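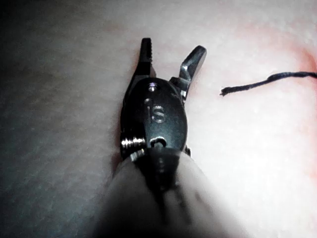 Reprise de l'essai de tenue de boucle sur mèches blondes décolorées, lot 864. La série précédente est écartée : sur plusieurs mèches, pliure nette à l'endroit de la pince de suspension, et la boucle s'ouvrait à partir de cette pliure. Il faut revoir la prise avant de juger le produit. Une denture fine sur le bord interne d'un mors, comme sur celui de gauche de la pince ouverte en V, tient bien mais concentre l'appui sur quelques fibres. Pour la suspension, je passe aux mors lisses garnis de silicone. Les pinces dentées restent au tri des fibres, côté pointe uniquement.

Atelier > Cahiers > Coiffage > Tenue de boucle
2018-04-28, par l'atelier Dinier
Temps de lecture : 2 min

Matériel : sept mèches de 2 g, même longueur, racines encollées. Plaque lisse Batar, plaques étroites, réglage médian. Spray thermoprotecteur Skaritness en cours d'évaluation, base sans silicone. Enceinte humide réglée à 70 % HR. Peigne carbone, réglet mural, chronomètre.

Lavage au shampooing neutre de l'atelier, pas d'après-shampooing. Essorage entre deux serviettes sans frotter, séchage à l'air sur portique. Trois mèches traitées, trois témoins, la dernière gardée non bouclée pour contrôler l'état de surface. Le spray est pesé sur la mèche, pas au nombre de pressions : la pompe débite moins en fin de flacon et fausse tout.

Bouclage : mèche tendue, plaque à l'horizontale, demi-tour du poignet, glissement régulier jusqu'aux pointes. Un seul passage. Boucle reprise en anneau et maintenue à plat jusqu'au refroidissement complet, puis suspension.
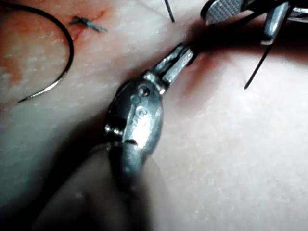
Pourquoi laisser refroidir la boucle en anneau avant de la suspendre ?
Parce que la fibre garde la forme qu'elle a en refroidissant. Suspendue chaude, la mèche s'étire sous son propre poids et la longueur de départ n'est plus comparable d'une mèche à l'autre.

Observations au réglet. Les témoins s'allongent tôt dans l'enceinte, surtout en partie haute, puis se stabilisent en vague large. Les traitées gardent la spire en pointe et perdent du ressort à mi-longueur. Toucher un peu sec sur les traitées, pas de collant, peu de résidu blanc au peigne. Une traitée à exclure : trop de produit aux racines, fibres soudées en paquet.
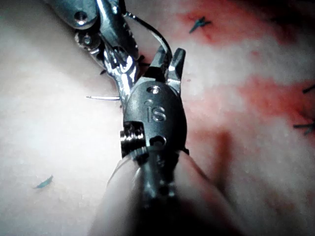 Lettres « IS » sur le corps gris foncé de l'instrument.

La méthode Szabó, déjà utilisée ici en août sur cheveux naturels, donne la tenue en pourcentage de longueur perdue. Je la conserve, mais avec lecture depuis le bas de la ligature. La lecture depuis la pince ajoutait le jeu de la prise. Les anciens relevés ne sont donc pas à reporter sur le même graphique. 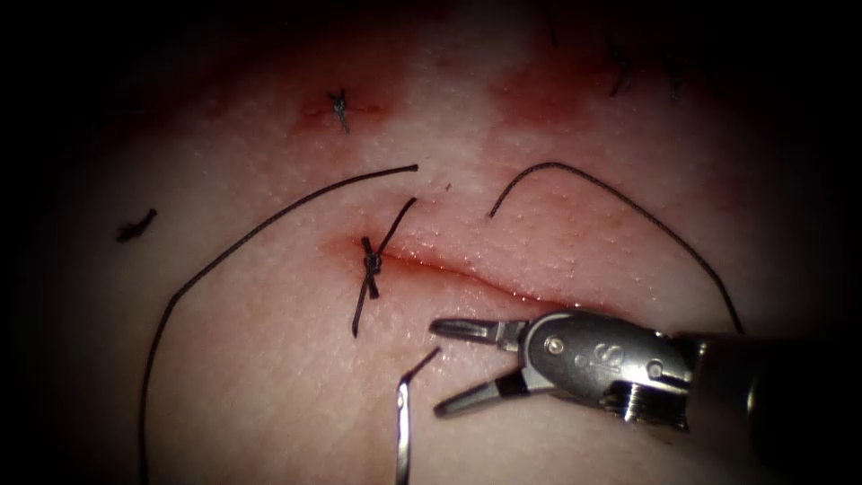
Ligature des mèches : fil fin, serré sous l'encollage, deux tours puis nœud plat. Les nœuds de la dernière série étaient trop gros et soulevaient la mèche au passage de la plaque. Viser un nœud ramassé avec deux bouts courts, du genre de celui en fil noir posé sur le support rose pâle ; les longs brins libres qui courent à côté seraient à bannir ici, ils s'enroulent avec les cheveux. Fil noir adopté pour toutes les mèches claires, il donne un zéro de lecture net. Pour les brunes, prendre l'écru.

À faire :
- refaire la traitée exclue, pesée du spray avant et après
- vérifier la planéité des plaques Batar, trace plus marquée côté charnière
- demander à Skaritness la teneur en polymère filmogène, absente de la fiche
- tester un second passage sur témoin seul
- étiqueter les portiques par face, confusion possible au retour d'enceinte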